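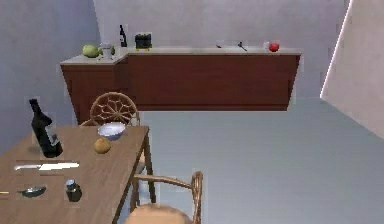
Scene setup for the simulated kitchen cell comes before any robot is loaded, and most of the faults students bring to the lab desk originate at this stage. The cell has two work surfaces, a counter and a dining table, and every movable object is assigned to one of them as its parent surface. The assignment matters for reset. An apple parented to the counter is returned to a pose on the counter, and its height is computed from the counter top, so a wrong parent leaves the object floating or embedded in wood. The two wine bottles are the usual case: one stands on the counter and one on the table, both dark with a pale label, and a copied entry in the scene file looks correct until the first reset. Check the parent field of both before anything else.

## 1. Files and load order

The cell is described by three files. They are loaded in the order given, and a later file may override an earlier one without warning.

1. `room.cfg` - floor, walls, fixed furniture. Nothing in this file moves.
2. `objects.cfg` - movable objects, with mass, friction, collision shape and parent surface.
3. `task.cfg` - start poses, robot base pose, episode limits.

Do not edit `room.cfg` for a lab exercise. If the table must be moved, apply an offset in `task.cfg`. The offset carries the parented objects with it. Editing the table pose directly does not, and the objects will fall at the first physics step.

The chairs are in `room.cfg` and are static. They still collide. A base path planned close to the table must clear the seat and the curved back, and the planner sees only the collision shape, so switch on the collision view when judging clearance.

## 2. Collision shapes

The rendered mesh and the collision shape are separate. The renderer uses the first, contact uses the second. Kullov, the physics package used in this course, accepts primitives, convex hulls and convex decompositions.

| Object type | Shape | Note |
|---|---|---|
| Bottle | Two stacked cylinders | Body and neck. One cylinder blocks grasps at the neck. |
| Apple, cabbage | Sphere | Add rolling friction or it will not settle. |
| Bread roll | Convex hull | A sphere is acceptable for early tests. |
| Bowl, mug, cup | Convex decomposition | A single hull closes the opening. |
| Knife, spatula | Box, or two boxes | See below for minimum thickness. |
| Frying pan | Decomposition plus box | The box is the handle. |
| Jar with lid | Cylinder | The lid is not a separate body in this cell. |

Thin objects are the main source of instability. A box thinner than 3 mm can pass through the counter top under gripper load at the default time step. Increase the thickness of the collision box and leave the mesh alone. The object will then appear to hover slightly, and this is accepted for lab work.

The frying pan needs a second check. Its handle extends past the table edge, so part of the object has no support under it. Mass must be concentrated in the pan body. If the mass is distributed evenly over the shape volume, and the handle box has been made oversized for grasping, the center of mass moves outward and the pan can tip during settling. Set the center of mass by hand and confirm it in the inertia view.

## 3. Settling

After loading, run physics with no robot and no commands for 200 steps. Record the pose of each object at the start and at the end. The script `settle_check` prints the difference.

- Under 1 mm: pass.
- 1 to 5 mm: copy the settled pose back into `task.cfg` and run again.
- Over 5 mm: the shape, the parent or the start height is wrong. Do not copy the pose back.

Copying back a bad pose hides the fault. Radu Moldovan's log from the July session has an example in which a mug had been copied back four times, each time lower, until its base was inside the counter. The check then passed, since the solver had stopped reporting movement for a body it could not separate. The first grasp attempt threw the mug across the room.

A round object that drifts steadily in one direction points to a tilted surface. Read the surface normal of the parent before adding friction.

## 4. Camera and lighting

The overview camera looks down from a raised position and should include the table top and the full run of counter. It is used for inspection only. The policy cameras are mounted on the robot and are defined with it, so they do not exist until section 5.

Two points on lighting:

- Keep shadows on during setup. An object that has lost contact with its surface shows a gap between its base and its shadow, often before the pose figures look suspicious.
- Dark objects on dark areas need a higher ambient value. The square container beside the counter bottle is nearly black and loses its edges at low settings. Raise ambient light in `task.cfg` and leave the material alone.

## 5. Adding the robot

The Prolo arm is loaded last, on a mobile base, with its start pose on the open floor between the counter and the table. Before enabling the motors:

1. Load the arm with gravity off and joint targets equal to joint positions.
2. Run the overlap test. The expected result is zero contacts outside the wheels.
3. Turn gravity on and hold for 9 seconds. Joint error must stay flat.
4. Move each joint through a small range, one at a time.

If step 2 reports contact with the floor on links other than the wheels, the base height is wrong. If it reports contact with a chair, move the base. Do not disable the chair.

## 6. Routine maintenance

The cell is shared, and its state degrades through small edits. The lab group runs the following each Tuesday before the afternoon session:

- Restore `room.cfg` from the Sârbu server and compare checksums.
- Run `settle_check` on the unmodified scene.
- Run the reset test: 112 resets with randomized poses, no robot. Any object found below its parent surface is a failure.
- Clear the mesh cache. Wokari, the asset tool, keeps old decompositions under the same file name, and a corrected bowl can load with its previous closed shape.

Enter failures in the cell log with the object name, the parent surface and the random seed. Without the seed the entry cannot be reproduced and will be deleted.

## Lab preparation

Bring a settled `task.cfg` and the printed output of `settle_check`. Groups whose output shows any object over 5 mm will repeat section 3 before loading the arm.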